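README — Gramley bedding wash log

Version 2, last touched Wednesday, March 12, 2025. Maintained by Borghild Ekström. Questions to her, wash data corrections to Anderson Bastos.

What it is: a table of home laundry results for sheets, duvet covers and pillowcases. 201 rows, one row per wash. Plain CSV, comma separated, no quotes. Started in September as a spreadsheet, moved over by hand, so expect leftovers.
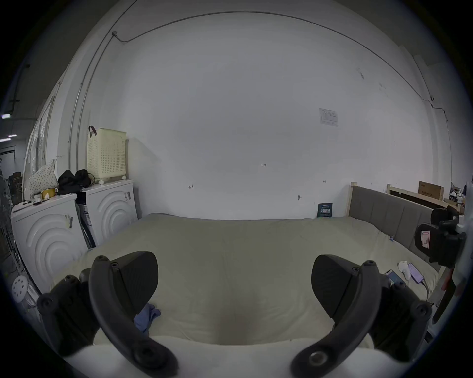 Color groups are the part people ask about most. Four values: white, pale, mid, dark. Pale means cream, beige, light gray. A beige duvet with a blue cloth on it, like on the bed here, gets split — duvet goes in pale, blue goes in mid. Never log them as one load even if you washed them as one, use two rows and the same load_id.

Columns
load_id — text, not a number
item — sheet, duvet_cover, pillowcase, other
color_group — see above
fiber — from the care label, blank if label is gone
temp_f — what the dial said
spin — low / med / high
detergent — Cornow or Dradetti, anything else goes in notes
shrink_mm — along the long side, after line drying

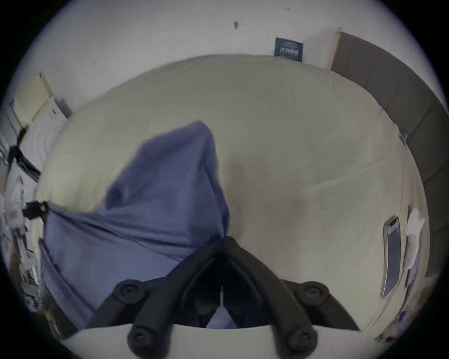
shrink_mm is blank for anything dried in a machine. Blank is not zero!! Please dont fill it in.

Known problems
- Early rows from the Bashir washer have spin missing. Dial was broken.
- load_id 1730 appears twice, second one is right.
- Some pillowcases logged as sheet, still fixing. 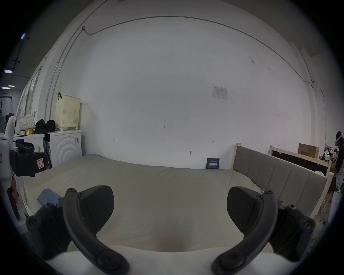 - temp_f of 200 is a typo everywhere it shows up, treat as missing.
- notes has stray tabs in it. Strip them before you parse.

Not covered: wool, down, anything dry clean only. Stain removal is a seperate file and not ready yet.
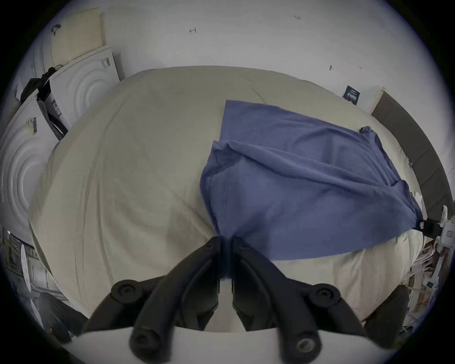
Adding rows: append at the bottom, don't sort. Send the changed file to Anderson with your initials in notes. Reuse is fine, credit the Gramley log.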